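Call for Participants: Does Your Kitchen Splashback Really Wipe Clean?

Every tile seller I have talked to says the same thing. Stone-look tile "cleans up in seconds." I have stone-look tile at home, and I have my doubts. The Birnus Home Trial is looking for 34 households in and near Tretimstead to help us find out who is right.

You will keep a short cleaning diary for 17 weeks. Write down what got on the wall, what you used to get it off, and how long you stood there. We want the boring entries too. If you didn't clean it for a month, say so. Past surveys on this subject mostly asked people to remember, and people remember themselves as much tidier than they are. 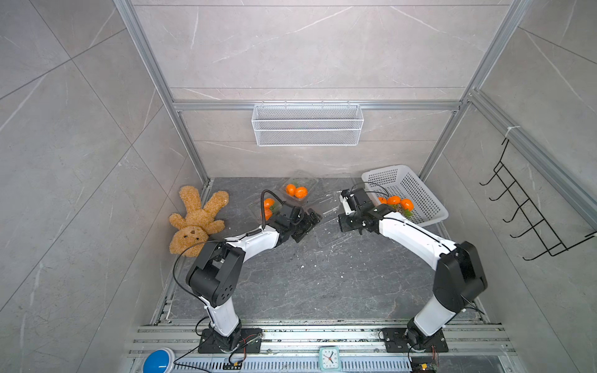 Marble-look tile with thin white veins, and a wire-mesh basket hung from a rail.

You can take part if you:
- are 18 or over and cook at home most days
- have tile behind your stove or sink, any brand, any age
- rent or own (renters, you don't need your landlord's okay, you're only cleaning)
- don't work for a company that sells tile, grout or cleaning products

We do not supply cleaners. A few firms offered free bottles and we said no. Use what you already buy, even if it is vinegar and an old sock.

Pay is $50 at the end, plus $28 if you let us visit once to look at the grout. I know that isn't much. It is what the budget allows, and I would sooner say so now than call it a "rewarding opportunity." If you drop out before the halfway point there is no payment.

The results will be posted whichever way they fall, with no names or addresses. I don't promise they will be exciting.

To apply, send a few lines about your kitchen to Ngozi Effiong at the Birnus office on Ogunleye Street, or leave a note at the front desk. Questions about payment go to Efe Tamuno. Applications close Aug 6, 2023.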